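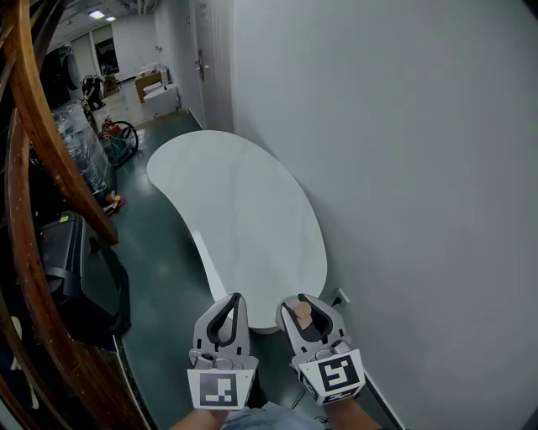
Threads > Jasper Geerts > The tabletop

1/ Moving the office from one end of Devthorpe to the other. Same building, same landlord, same coffee. I was told this would take a morning. It is Thursday.

2/ Everything with legs has gone. What's left is everything that had legs. Chief among these is the meeting table, or the top of it, which is white, glossy, veined like a polite cheese and shaped like a kidney.

3/ Teun Van der Linden picked the kidney. His argument was that a rectangle has a head and he didn't want anyone sitting at it. We have since had four years of everyone fighting for the dip in the middle.

4/ You can't stack a kidney with the other tabletops. You can't roll it either – I have now tried this in front of people. It stands on its edge against the corridor wall and you walk around it with your stomach in.

5/ The wall it leans on has an outlet low down, with something plugged into it. Black cord. I've asked three people what's on the other end and got three answers, one of which was "don't."

6/ Across the corridor we have the queue of things waiting to be somebody's. A tall stack of something in plastic wrap. A black thing on wheels with more things on it. The red fire extinguisher, also on a wheel, so better equipped for moving than I am.

7/ Roel Verschueren did the wrapping and didn't label any of it. He says he'll know it when he sees it. Roel, it's wrapped so you can't get at it, you're going to need more than a feeling.

8/ There's also a little heap of orange and red stuff on the floor that has been stepped over since lunch. I'm stepping over it too. I have a system now, left foot first.

9/ Credit to the floor. Dark green, shiny, very handsome, and every one of us is terrified of scratching it. Kernside sent over 43 felt pads. They're the kind that stick to legs. See post 2.

10/ Joris Peeters just measured the door of the new room and went quiet. Then he measured the kidney. Then he went to get coffee and it's been 40 minutes.

11/ Update: he's back, it fits, but only dip first. Teun would like it known that a rectangle has no dip.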